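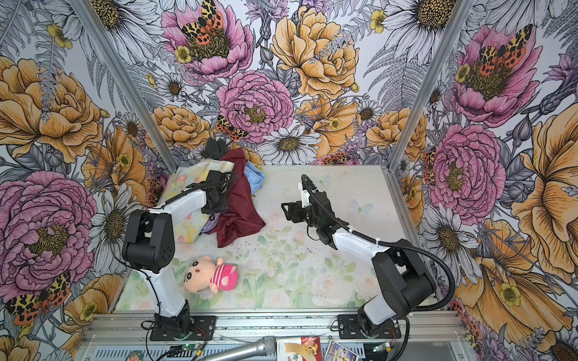
Contact angle drift on the Mumby plates

I have been measuring water contact angles on the Mumby glass plates since February, and the numbers would not hold still. A plate cleaned in the morning gave low angles before lunch and clearly higher ones by mid-afternoon. My first guess was the syringe pump. I swapped it and the drift stayed.

Glass picks up organic matter from room air quickly, so some rise is expected. What bothered me was the rate. Henryk Urbańczyk ran the same plates in his lab at Tratham and saw much less change over the same hours. His drops were dispensed by hand, which should have made his data worse than mine.

The difference was storage. He keeps plates under water until use. I was keeping mine in a covered plastic dish, and the dish lid has a soft gasket. Silicone oils migrate out of gaskets like that and spread over any high-energy surface nearby. I moved one batch to a glass dish with a ground lid and left the second batch where it was. The first batch drifted slowly. The second went up as before.
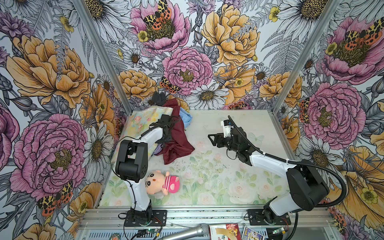 Last changed: July 20, 2024

Cleaning procedure as it now stands:

1. Rinse in deionized water.
2. Sonicate in ethanol, then rinse again.
3. Dry with filtered nitrogen.
4. Bake at 400 °C in the small furnace. Let the plates cool inside it with the door shut.
5. Transfer to the glass dish with metal tweezers. No gloves over the dish.

Step 4 used to read 280 °C. Iwona Piątek pointed out that this leaves a fair amount of carbon on the surface, and her XPS survey scans agree with her.

The full set is now 163 drops. I discarded the ones where the baseline fit failed, mostly on plate edges where the camera cannot see both contact points. Advancing and receding angles are in separate columns, and the static values should not be compared with either.

Still open: the hysteresis on the etched plates. Gert Modise thinks it is pinning at scratches from the 4,000 grit polish. I would like to see a profilometer trace first. The Gurkon instrument is booked, so that part waits.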